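Motton Robotics Group newsletter
Work in progress: remote demonstration in the simulated rooms

The second round of remote demonstrations closed on 23rd September. The set now holds 119 demonstrations, of which 101 have passed the replay check and been released to the training queue. The rest are held back for the reasons given further down. This item covers the operator station, the settings used in the round, the points where operators lost time, and what changes before the December round.

Set-up

All demonstrations in this round were given in simulation. The operator sits at the Motton station with a pair of hand controllers and drives the two arms of the simulated robot directly. There is no scripting layer between operator and arm. The controller pose is read, filtered, passed to the Lisevent solver and turned into joint targets, and the gripper follows the trigger in proportion. Foot pedals handle the clutch and the episode marker.

Commands are sent at 20 Hz. We tried a higher rate in the spring and went back. The arm looked smoother on the operator's screen, but the recorded actions contained more hand tremor, and the policies trained on them reproduced it near contact. At 20 Hz with the present filter the tremor is mostly gone and operators do not complain of lag. Anyone who wants to repeat the comparison will find the old filter settings in the Lisevent folder.

The rooms are built with Karabulut, our scene generator, which takes a room shell, a set of furniture and a list of household objects, and places the objects subject to some simple rules about support and clearance. The operator gets a written task line and nothing else. Wording of the task line was kept short in this round. Earlier lines had included hints about which arm to use, and the result was that people followed the hint even where the other arm was obviously better placed.

Views

Each operator has three views on screen: one from the head and one from each wrist. The wrist views matter most during the approach and are the least comfortable to work from. They roll with the hand, so the room may be well off level for most of a reach, and the gripper takes up a good part of the picture. New operators tend to look at the head view until the fingers are nearly at the object and then switch, which is the wrong moment. The advice in the station notes has been changed. Operators should pick up the wrist view as soon as the object enters it and stay there until the fingers have closed.

Occlusion remains the main difficulty. If the lower part of an object is hidden, the operator has to judge grasp height from the rim alone, and the usual error is to close too high. Shorter objects standing next to taller ones suffer more from this, as the taller one also limits the direction of approach.
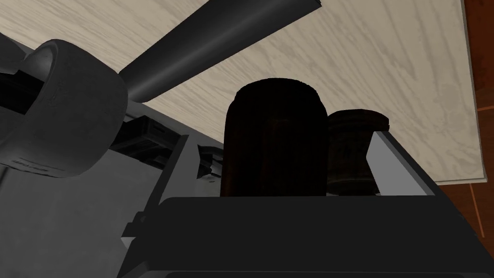
Two dark brown objects against the pale wood panel, with their bases hidden behind the gripper assembly.

Objects of similar colour placed close together gave a second problem. In the wrist view they tend to merge when the light comes from behind, and some operators took hold of the wrong one, noticed, let go and started again. Those episodes have been kept where the correction was clean. There is a case for saying that a policy should see a few recoveries. There is also a case against, and the split between the two has been recorded in the episode tags so that either subset can be dropped at training time.

The rendering is deliberately plain. Shadows are on, textures are at medium detail, and surface marking on the robot parts has been left in. We have been asked more than once to raise the texture detail on dark objects. This was tested on a small subset and made the operator's job slightly easier, with a cost in frame rate that we did not like. The setting stays where it is for now.

Grasping and holding

The written protocol divides each demonstration into approach, close, hold and place. Operators do not mark the first two boundaries; they are recovered afterwards from gripper opening and fingertip contact. The hold boundary is marked by pedal. This sounds like extra work but was introduced after the automatic method split a number of holds in two whenever the operator relaxed the trigger a little.

Trigger relaxation deserves a paragraph of its own. A person holding something with a real hand adjusts grip force all the time and does not think about it. Through the station there is no force to feel, only a bar on the screen, and operators either squeeze fully and stay there or drift open by degrees. Full squeeze is harmless in simulation with rigid objects. It will not be harmless on hardware. The force cap in the solver was therefore set low for this round, and the bar changes colour when the cap is reached. Drift is handled by a small dead band at the closed end of the trigger travel. Operators who had used the previous version needed a few episodes to get used to the dead band, and one or two still find it too wide.

Objects with a shaped top need more care than their size suggests. A lens with a petal hood is a good case. The hood changes the outline from every side, its collision shape is more complicated than that of the barrel, and a finger that catches on it will tip the whole thing. The task notes ask for a grasp on the barrel with the hood left clear. The collision mesh for this object was rebuilt before the round, after earlier recordings showed the finger sinking slightly into the ribbed part of the barrel.
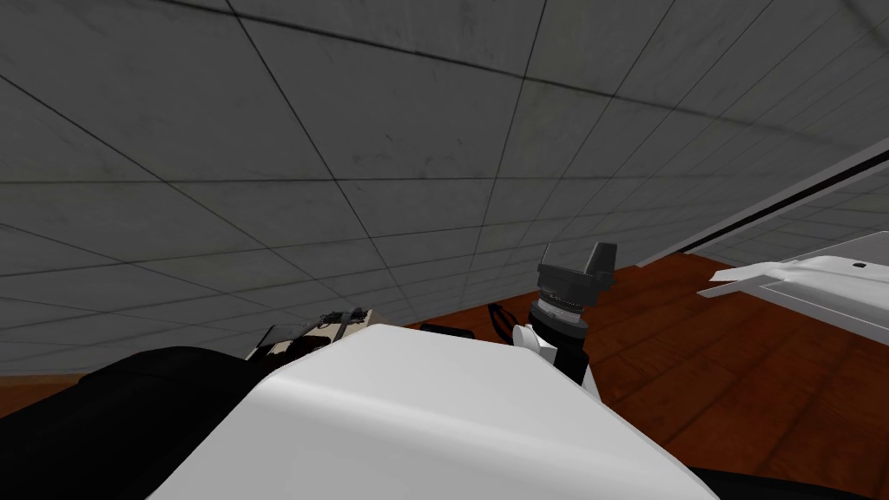
Lens with petal hood standing upright in the gripper, a white finger pressing on the side of the barrel.

The view is tilted far enough here that the ceiling tiles run diagonally, and this degree of roll is ordinary when the wrist is brought up from underneath. Operators were offered a levelled version of the wrist view early in the round. It was dropped. Levelling made the room easier to read and the gripper harder to steer, since a movement of the hand controller no longer matched the direction of movement on screen. A small horizon marker in the corner of the view was found to be enough for most people.

Other items near the grasp point should be left alone unless the task line mentions them. Cables and straps in particular are to be avoided. The contact model treats thin flexible items poorly and a finger that closes on one can set it vibrating, after which the replay check will fail. If this happens during a recording, stop, press the discard pedal and reset the room. Do not try to shake the item free.

Replay check

Every demonstration is replayed open loop from its recorded actions in a fresh copy of the room, and the final object poses are compared with those of the original. Demonstrations outside the tolerance are held back. The held ones in this round fall mainly into two kinds. In the first, the object was released slightly above the surface and dropped, and small differences at the moment of release led to a different resting place. In the second, the operator pushed one object with another, deliberately or otherwise, and the chain of contacts did not repeat. A smaller group failed on a fault in the recorder, where the clutch pedal was logged one step late. That fault has been fixed and the affected episodes can be recovered by shifting the pedal channel; this will be done when someone has time.

Held demonstrations are not deleted. The camera streams and the object states are still usable for work that does not depend on the action channel, and the perception side has asked to keep them.

File layout

The storage format has changed from the first round. Each episode is now a single Nultico container with the three camera streams, joint states, joint targets, controller poses, pedal events and object poses. All streams carry the simulator clock. Wall-clock time is stored as well but should not be used for alignment, because the simulator is allowed to run slow when the rendering load is high. Two people have already been caught out by this. The reader script prints a warning if the wall-clock channel is requested.

Controller poses are new in this release. They are the raw values, before filtering and before the solver, and are included for anyone who wants to try a different mapping without asking the operators to come back. The old reader will open the new files but will silently skip this channel, so please update.

Changes for December

The next round will be run in December with the same rooms and a wider object list. The following changes are agreed.

The approach will start from a varied arm pose. In the present set the arms always begin at the same rest position, and the first second of nearly every recording is much alike.

The dead band will be made adjustable per operator, with the value written to the episode header.

Release height will be shown on screen during the place phase. The display has been drafted and is readable, though it currently covers part of the left wrist view and will have to move.

Task lines will name the object by type and, where two could be confused, by position.

Requests for station time should go through the usual booking sheet. First-time operators need to allow for the practice room, which takes longer than the sheet suggests, and should read the revised notes on wrist views and trigger use before they come. The practice recordings are kept apart from the main set and are wiped at the end of each round. Reader script and format notes are in the Nultico folder, alongside the list of held episodes and the tag definitions.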